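Blog Tour Sign-Ups: Questions We Keep Getting
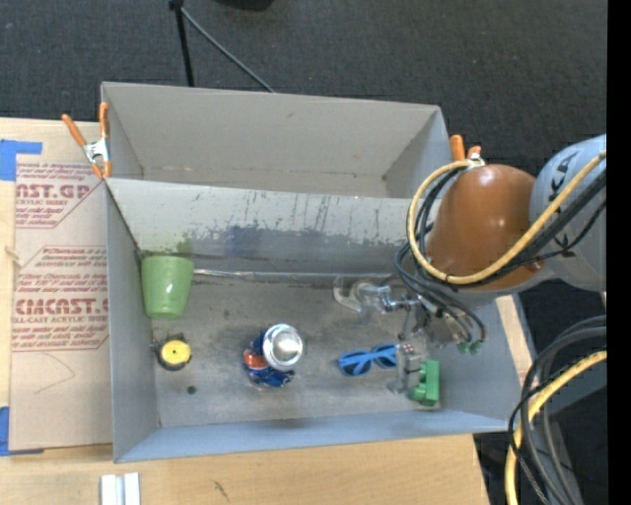 Do I have to like the book?
No. If a publicist tells you otherwise, forward us the email. We dropped one Skisitz title last year over a "positive posts only" clause, and I'd do it again.

Are tours worth it for the author?
I have my doubts. Yeshi Endale ran one for her second romance, got 200 page views across the whole week and sold a few copies. The giveaway got 600 entries, mostly from people who enter giveaways.

Then why do you run them?
Small presses ask, and some readers do find a new series this way. I wouldn't promise more than that.

Can I paste the blurb and call it a review?
You can call it a spotlight. A review needs at least 100 words of your own — and yes, Refugio Orozco reads every one.

Will I get a print copy?
Probably not. Drultholm sends e-books only. Bellumano says it mails paperbacks, but allow for delays.

What if I don't finish in time?
Tell us by the Tuesday before your stop and we'll switch you to an excerpt.

Do you pay?
No, and be wary of any tour company that charges bloggers to join.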